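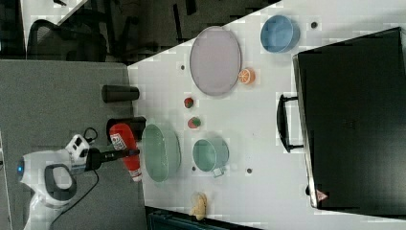 Gonçalo Ramalho wanted to know why we bother mixing real dishes in with the play food at all, when the toy catalogs sell the whole kitchen as a matching set and it all fits in the one box. Fair question, and it came up right as people were putting their coats on, so I gave a terrible answer. Let me try again on paper.

Pretend Kitchens and Putting Away
Handout 3, Elgate evening course, April 2019
Room 189, same as before

I like real dishes with pretend food. I've liked it ever since my own kids ignored a very nice toy tea set and took over my bottom cabinet. A real mug has some weight to it. A real plate takes up room, and a four-year-old who wants to get it onto a shelf has to think about how to turn it. The toy plates that come in the sets are the size of a coaster, and you can shove a whole stack of them into any hole you like. Great for grown-ups in a hurry! Less great if what you're after is a child who looks at a thing, looks at a space, and works out if one goes into the other.

The food is a different story. Nobody needs a real strawberry under the radiator in October. Toy fruit can be dropped, sat on, "cooked" for hours and put back, and it stays the same shape, so a child who learned on Monday's table where the orange lives can find it there again the next time. (Sorry, I'm saying Monday out of habit, I know we all have different groups.)

So my mix for the big white table is eating and cooking things you'd find in a regular kitchen, plus a handful of toy foods, plus one bottle. I'm fond of the bottle. It doesn't belong with the dishes and it doesn't belong with the fruit, and the arguments children have over where it goes are worth the whole session.

What goes on the table

Start with things that are easy to tell apart: a plate, a bowl, a mug. Then something with holes in it (a colander is wonderful, kids will look at each other through it for ages before they let you have it back) and something with a long handle. After that come the fruits. I put out two strawberries on purpose, so there's a pair to find, and an orange, and a banana.

Don't line anything up. I can't say this enough. If you lay the things out in rows, the children will put them back in rows, and all they've practiced is copying you. Lay the mug on its side. Let the fruit end up between the dishes. A table that looks like somebody got called away in the middle of cooking gives them a real job to do.

Leave some bare table, too. In my first year I covered every inch, I was so proud of it, and the children just stood there with their hands at their sides. There was no place to set anything down while they thought! Now I keep a clear patch somewhere near the middle, or off to one side if the middle fills up.

How I run the putting away

I say what we're doing once, in a short sentence: "Let's put the kitchen away." Then I pick up one thing myself, slowly, and put it where it lives, and I don't talk while I'm doing it. Children watch hands much better than they listen, at least mine do.

Then it's their turn and I try to keep quiet, which I'm bad at. When I do talk, I name the thing and the place. "Mug, on the shelf." "Strawberry, in the fruit bowl." I used to say "good job" after every single item, and Þröstur Bech counted for me during an observation, and I won't tell you the number but I've cut way back.

If a child puts something in an odd spot, wait. Give it a slow breath or two. A lot of the time they'll go back and move it, and if you'd jumped in they wouldn't have had the chance. And sometimes the odd spot has a reason behind it. I once had a little girl put all the fruit in the pan and the spatula on top, and when I asked, she told me dinner wasn't done yet. Well, okay then! We put the rest away and left dinner on.

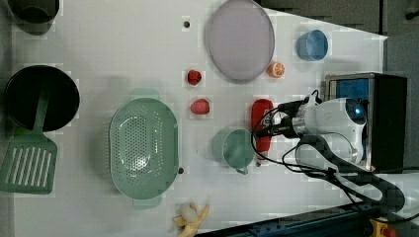 Big things first or small things first? We went back and forth on this last time and I promised to write down where I stand. I go big first. The pot and the pan eat up so much shelf that if you leave them for the end, everything small has to come out again. But plenty of children reach for the fruit first, it's bright and it fits in a hand, and I don't stop them. I just make sure the fruit has its own place that no pot could ever need. A bowl on the windowsill does fine.

Nesting deserves a session all to itself and it'll get one. For now, just notice who tries it. Some children will set the bowl inside the pot without being shown. Others will put the pot on top of the bowl, stand back, and look at it for a while. Write down what you see in your notebook, and please write what they did with their hands and leave out whether it was right.

Handles are the sneaky hard part. Mugs, pans, spatulas, anything that sticks out. A child will set a pan on a shelf beautifully and leave the handle hanging out over the edge at forehead height. I show them "handle to the wall" and I do it with my own pan at home now, too, so that's one thing this course has done for me.

Where things live

Some of you asked about shelves and bins. I use a low open shelf from Sarkico and two Sakard bins, and there's nothing special about any of them, a cardboard box works. What I'd skip is anything with a lid. Lids turn one job into three, and small fingers get pinched. I'd skip picture labels for the first few weeks as well. Put them on later, once the children already know where things go, and they'll enjoy reading the labels like they wrote them.

Keep the same places. If you have to move something (I moved the plates when we got the new shelf), move it together with the group and make a bit of a fuss over it.

Wipe everything down at the end of the day, toy fruit included. The leaves on the strawberries collect stuff, and so do the holes in the colander, so use a brush on those.

For next time

Set up a table of your own, with whatever you've got. Kitchen drawers are fine, a thrift store is fine. Watch one child, or one grandchild, or one patient neighbor, put it all away from start to finish. I'd like half a page on the order they picked things up in and one thing that surprised you.

Read the Li chapter on shared chores, just the first part, up to where the tables begin. The copies are in the folder by the door of 189 and there's one for each of you, so if you take two, somebody goes without.

And if anyone has an extra banana, toy kind, bring it along, please. The other group keeps borrowing ours.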